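**Geveo opens orders for Pliveck hand-held gripper kit**

8th June – Geveo is now taking orders for Pliveck, a pair of hand-held grippers used to record training data for two-armed robots. Rental starts at 52 dollars a day, and one kit stores up to 1000 recordings before it needs to be cleared. Towels and clear bins are among the items used with it. 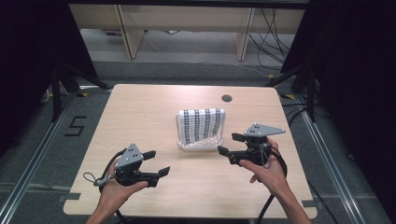
Khrystyna-Mariia Chornovol wrote in a comment that she tried the kit in May and liked the grip, but would want a lighter cable for long sessions.

Orders placed now ship in two weeks.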